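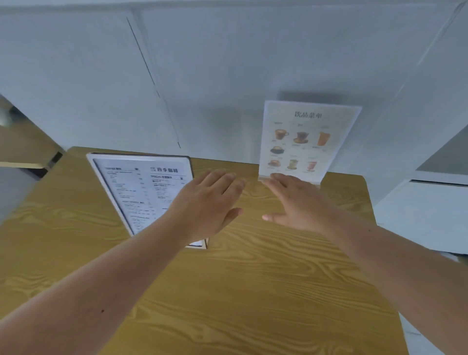 Two menus, one table: the framed coffee list on the left, the drinks menu in its clear stand on the right.

TABLE TALK: DO WE NEED TWO MENUS?

The August question from the Farncombe readers' group was about menu stands, and whether a small café table needs more than one. The sign trade says yes, naturally. The sign trade sells signs. Farnura's latest flyer promises that a second stand "opens up the conversation around drinks," and I have read that sentence several times without finding out what it means.

Take the pair at the top of this item. One is a white sheet in a black-bordered frame, leaning back, headed 四季咖啡, or Four Seasons Coffee. The other stands upright against the wall in clear acrylic and says 饮品菜单, Drinks Menu. Coffee is a drink, last time I checked. So a customer sits down and has to work out which of the two to read first, and whether the thing they want is on one, the other, or both.

I'm willing to hear the case for it. A separate coffee sheet can be swapped out without reprinting everything else, and if you change your beans with the seasons that could save some money. It could also mean you forget to change it, and you have a spring special on the table when the leaves are coming down. I've seen plenty of those.

On the stands themselves, I have opinions. A frame that tilts back is easy to read when you're sitting over it, and I'll give it that. It also takes up more of the table from front to back, right where the plates want to go. Upright acrylic takes up very little room and can be shoved against a wall. The trouble is that it shows every fingerprint, and the cheap ones scratch the first time somebody goes at them with a paper towel. Honkanen's catalog calls its acrylic "wipe-proof." I bought 6. I would like a word with whoever wrote that.

Then there's the type size. Columns of little item names and little prices look tidy on a computer screen and turn to gray fuzz from a chair. Print a sheet, put it on the table, sit down and try to order from it. If you're leaning in, so is everyone else.

A reader who runs 26 seats wrote in to say she went back to one menu per table after a season with two and heard no complaints. Another swears that tea sales went up with the second stand, but couldn't tell me by how much. Make of that what you like.

Andance is offering members a box of 4 tilted frames on trial until the end of the month, returns accepted if the corners aren't chewed up. Try them on your worst table, the wobbly one by the door, before you order 200 of anything.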